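Patbridge Moves Opener Up a Week, Trims Preseason Roster

Patbridge will open its season a week earlier than first listed, and the preseason roster will be cut by five before the first padded practice. The club released both changes in a revised schedule that also sets the kickoff time for the home game against Rafferty.

The earlier start gives the team its bye in October, between the two longest road trips. Under the first draft of the schedule, the bye fell after Week 2.

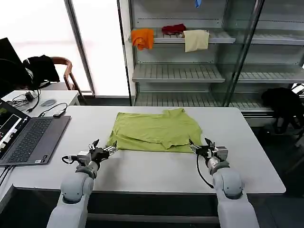
A lime-green T-shirt on a white table.

Offensive coordinator Yupin Yimyam said the installation plan is unchanged. Patbridge ran 34 percent of its snaps from two-tight-end sets last season and expects to run more of them this year, with the slot receiver motioning across the formation before the snap. Yimyam said the line will again use a slide protection on most third downs, with the back responsible for the edge away from the slide.

The offense averaged 339 yards per game last season but stalled inside the 20. Red-zone work will take up over 15 minutes of each full practice in camp, split between the run game and quick throws from a compressed formation.

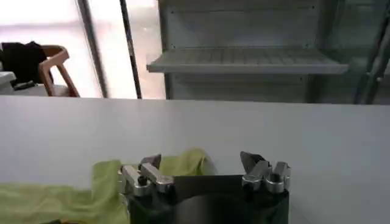
PATBRIDGE, Jun 6, 2023

The competition at left guard remains open. Coaches plan to alternate the two candidates with the first unit by practice and settle the job after the second scrimmage. The loser will train as the backup center.

On defense, the base front stays at four down linemen. The nickel package will be used against any three-receiver set, including on first down, where Patbridge kept its base personnel on the field last year.

Voretti Field remains the site of all home games. Season tickets already issued are valid for the revised dates.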